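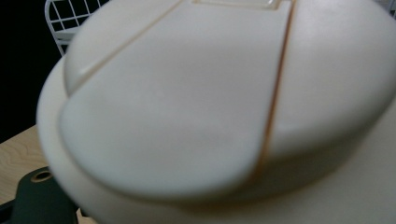
Lid and left finger, up close

Segmentation loses the lid when the gripper gets near it

Posted by ukby_tinkerer on Tuesday, July 16, 2024

Hi everyone! I've been training a grasp policy with Bodus on handheld gripper clips, and the mask for the big cream lid is lovely from far away. Then the fingers come in close and the mask breaks along the orange seams, so the planner thinks the flap is its own object and goes for that. I have 106 clips and 14 of them do this. 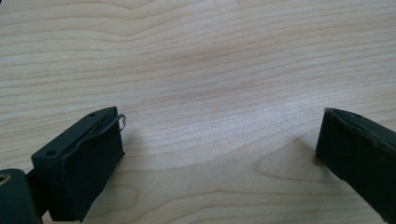

The bare table gives me grief too, by the way, because with the fingers wide open I still get a blob on the curvy loop in the wood grain. Is it my threshold, or do I need to relabel?

yensuk_fan
Oh, I fought with this all February! Please don't relabel yet. Carry the mask forward from the last 2 good frames and only let the detector overrule it when the two disagree badly (start loose and tighten as you go). For the grain, save some views of the table with the gripper open and feed them in as negatives. Mask out the fingers first, though, or it'll learn that dark green means background, and then you'll be back here with a whole new thread.

gridlock
just raise the threshold

jindstead_user
Raising it got rid of my table blobs but I lost pale objects as well, so go gently. I'd try the mask carrying first.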